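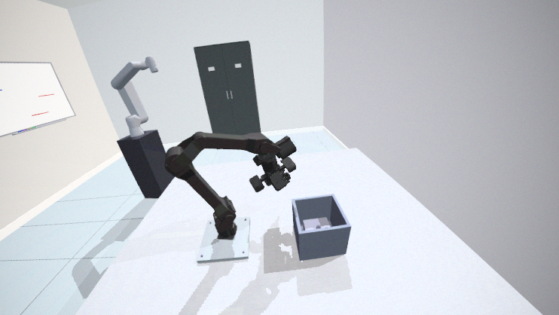

Plustureo Audio Guide, Minhas Hill Shrine: Review

The legend at Minhas says that a holy man climbed the hill barefoot with a goat and a copper bowl, that he was refused water in the village, and that when he struck the rock at the top a spring came out and has been coming out ever since. The goat's hoofprint is still shown. You will find it under a small green railing on the left as you reach the last landing, and you will also find, hanging on the railing, a sign with the number 16 on it and a little drawing of headphones.

That number belongs to the Plustureo, a handset about as big as a bar of soap, which you can now rent at the shoe counter at the foot of the hill. You pay 200 rupees and leave an ID card. Each stop on the way up has a number. You key in the number, hold the thing to your ear like a phone from an old movie, and a man with a beautiful deep voice tells you what happened there.

I have been up Minhas hill more times than I can remember, mostly with aunts. I know the stories the way the aunts tell them, which means loudly and in the wrong order. I wanted to see how the machine compared.

The climb is 329 steps. The Plustureo says 303. I mention this early as it turned into the main topic of conversation for our whole party, and a gentleman selling rose petals got involved. His view is that the man with the deep voice started at the second gate. The handset makes no allowance for the first gate at all, though that is where the village women are supposed to have repented and brought the water after all, too late, in every kind of pot they owned.

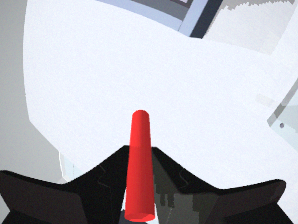 What it does well

The voice, as I said. Whoever he is, he doesn't rush. At stop 4, the resting stone, he lets you sit through what must be a full minute of a reed flute before he says anything, and by then your breath is back. Somebody who has climbed the hill thought about that.

The history is better than I expected too. He tells you plainly which parts are legend and which are written down somewhere, and he doesn't sneer at the first kind. The tank halfway up gets both its stories: the one in which it was dug in a single night, and the one in which a local landlord paid for it and complained about the bill. I had only ever heard the first. My cousin Mehwish Durrani, who married into a Momier family and takes these things personally, had only ever heard the second.

The battery outlasted us. We went up before sunrise and came down in time for a late breakfast, with a long stop at the top, and it still showed two bars.

What it does less well

The buttons are tiny and all the same shape. In the dark, on the steep part, I asked for stop 7 and got stop 9, so I stood looking at a perfectly ordinary wall and was told to admire the carved doorway. I did admire it for a while. You start to doubt yourself.

There is no headphone socket on the older sets. The newer ones have one, and the counter will sell you a pair of Hanex earphones to go in it. They worked in both ears until the tank and in one ear after that. Take your own.

And there's no pause. If your aunt calls down from the landing above to ask what is taking so long, the man with the deep voice carries on without you, and the only cure is to key in the number and hear the flute again. By the third time I had gone off the flute.
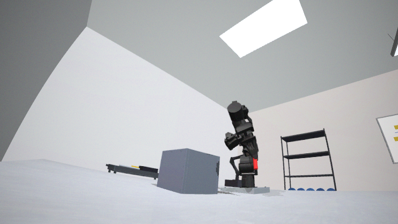
Reviewed by Sadia Jadoon
Shrines and Hill Walks

A word about languages. The dial at the side offers three. I tried the English and the Urdu, and they aren't the same tour. The Urdu has a poem at the spring and a rather good story about the goat eating a tax collector's papers. The English has the height of the hill and a reminder to drink plenty of water. If you can follow the Urdu at all, choose the Urdu.

At the top, please put it away. There's a notice asking you to, and in any case stop 16 is the last one and has nothing for the inner room. Inside you'll hear the spring and people praying under their breath, and the tray of lamps being moved about. We stayed until the sun came over the wall.

Is it worth the money? For a first visit, yes, especially if you are coming alone and don't have anyone to shout the stories at you. For a regular, maybe once, to hear about the landlord. Families should get one between two people and agree beforehand who holds it. We did not agree beforehand.

Coming by bus from Momier, ask for the lower gate. The first one leaves at 4:30 a.m. and the tea stall opens when the driver does. December is the best month for the view, though the steps are slick with dew until the sun gets to them, and the shoe counter's free socks are thin. Return the handset to the same window you took it from. Mehwish gave ours in at the other one, and it took the rest of the morning to get my ID card back.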